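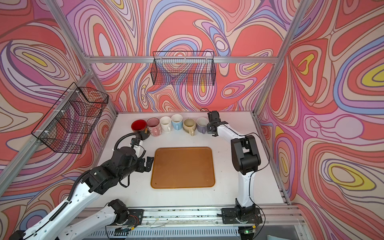 Marbled panels in coral, lavender and cream, with the pattern carried into the corners

Papering a Small Nook or Booth

Busy marbled paper hides a lot, but it shows a bad corner right away. These notes are for lining three walls of a small space such as a closet desk, a hobby booth or the back of a pantry.

Take down shelves and hooks first and fill the holes. Sand the filler flat once it is hard. Wipe the walls with a damp cloth and let them dry overnight.

Start on the back wall. Hang the first drop against a plumb line, never against the corner, as few corners are straight. Cut each drop 4 inches longer than the wall and trim top and bottom after it is up.

At an inside corner, wrap half an inch onto the next wall and slit the paper at the top so it lies flat. Hang the side piece over that strip, matching the pattern at eye level. If it drifts near the floor, leave it.

Let pasted paper rest folded for 10 minutes before hanging. Dodwood sells a ready-mixed paste in small tubs that suits a job this size. Change the knife blade after every second drop. A dull one tears wet paper.

Wipe paste off the face with clean water and a sponge. Do not scrub printed paper.

Keep the offcuts in a flat folder and write the batch number on the back. They will do for patches and drawer liners.

Next: Cleaning Paste Brushes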